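Garlic Time Again in Flalville
From the September newsletter of the Frandsen Garden Store 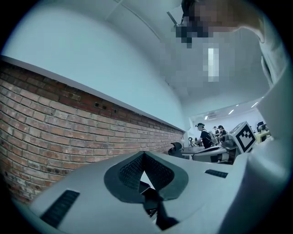 When should I plant my garlic?

Wait until the nights have turned properly cool but the ground is still easy to dig, which in our valley usually means the middle of October. Three or four weeks before the soil freezes hard is plenty of time for the cloves to put down roots.

I know it says September at the top of this newsletter and I know many of you already have your garlic in a paper bag by the back door, looking at you. I get the same itch every year! The tomatoes are winding down, there's a bare strip where the beans came out, and it seems like such a waste to leave it sitting. But garlic that goes in too early in warm soil will send up a big flush of green leaves before winter, and then all that tender growth gets knocked flat by the first real cold. It generally lives through it. It just spends the spring catching up with itself, and you end up with smaller heads than your neighbor who sat on her hands until October.

So what can you do in the meantime? Get the bed ready, for one. Garlic stays in the ground longer than almost anything else you'll plant (from this fall until the middle of next summer) and it's a bit of a hog about food. I like to pull out every last weed, and I mean the little ones too, then spread a couple of inches of finished compost and fork it in gently. If your soil is heavy like mine on the creek side of town, a raised bed or even a simple mounded row will make a world of difference. Garlic hates wet feet more than it hates cold ones. Pick a different spot from where you grew onions or leeks this year, if you have room to move things around. If you don't, well, many of us don't, and we grow garlic anyway.

Then there's the seed garlic itself, and this is where I tend to go on too long at the counter, as some of you could tell everybody. Hardneck kinds do best here. They're the ones that make those curly scapes in June, and the cloves are big and easy to peel, and the flavor is so much better than anything that comes in a little net at the supermarket. The trouble is that they don't keep as long. By February mine are starting to sprout in the pantry. Softneck garlic will keep well into spring and you can braid it, and I do put in a row for that reason, but it's fussier about our winters and I've lost some of it in bad years. A mix of the two is what I'd tell my own sister to grow.

We'll have our seed garlic in by the last week of this month. It comes from Halldóra Toft's place out past the grain elevator, same as last year, and she tells me the heads are a good size in spite of that dry stretch in June. She's bringing us a purple-striped hardneck and a plain white softneck, and a small amount of a third one that her grandmother grew and that has never had a name as far as she knows. I tried that last one roasted with a chicken and I've been thinking about it ever since. There were 61 pounds of seed garlic in the first delivery last fall and it was gone in a week, so please call if you'd like us to put a bag aside for you. We won't hold it longer than a few days, though, or the shelf gets away from us.

When you do get it home, keep the heads whole until planting day. I see people breaking them up the night they buy them, to be helpful, and the cloves dry out around the base where the roots are supposed to come from. Somewhere cool with a bit of air is fine. Not the refrigerator. On the day itself, split the heads, pick out the biggest cloves and leave the papery skins on. Those skinny ones from the middle can go into tonight's supper. Push each clove into the ground with the flat root end down and the pointed end up, so the tip sits about two inches under, and leave a good hand's width between one and the next. I used to crowd them in because I'm greedy, and all I got for my trouble was a lot of small garlic.

Now for mulch. Straw is the usual thing and we sell it by the bale, but chopped leaves are free and they work every bit as well so long as they're chopped. Whole maple leaves mat down into something like a wet newspaper and the shoots have a terrible time getting through. Run the mower over them a couple of times first. Put on four to six inches after planting, water it once so it doesn't end up in the next yard, and then walk away from it until spring. You may see some green tips poking through in November. Leave them be, they know what they're doing.

Aksel Kjærgaard stopped in the other morning and asked me to pass along his method for keeping squirrels out, which is to lay a piece of chicken wire flat over the mulch and pin it down at the corners. Squirrels don't care to eat garlic but they do love freshly dug dirt, and they'll toss your cloves all over the place looking for something better. Take the wire off in March, before the leaves grow up through it. He forgot one year and had to cut it away with tin snips, and he'd like the rest of us to learn from that.

A few of you wrote back after the last newsletter to ask about garlic in pots. It can be done! Use a big deep pot with a hole in the bottom, good potting mix, and put it up against the house or in an unheated garage for the worst of the winter. A pot freezes right through in a way the ground doesn't, so wrap it in burlap or an old blanket if you're leaving it out. Check it every so often on mild days, as a pot under an overhang can go bone dry in January without anybody noticing. You'll get smaller heads than you would from a bed, but the scapes are lovely and if you only have a balcony it's awfully nice to see something green up there in March.

And for anyone who has never grown it and would like to see it done, I'm going to plant the long bed beside the store on a Tuesday in October, weather permitting, starting at ten in the morning. I'll put the date on the door as soon as I've had a look at the forecast. Come and watch, or bring gloves and help, and there'll be coffee and some of my garlic bread, which has far too much butter in it. Children are welcome and they tend to be better at getting the cloves the right way up than we are.

One last thing before I let you go. The bulb order is running a little behind, so the daffodils and the smaller tulips should be on the front table the week after next. The asters are in now, and the mums are out by the fence, and the hoses are marked down if you wore yours out this summer like I did.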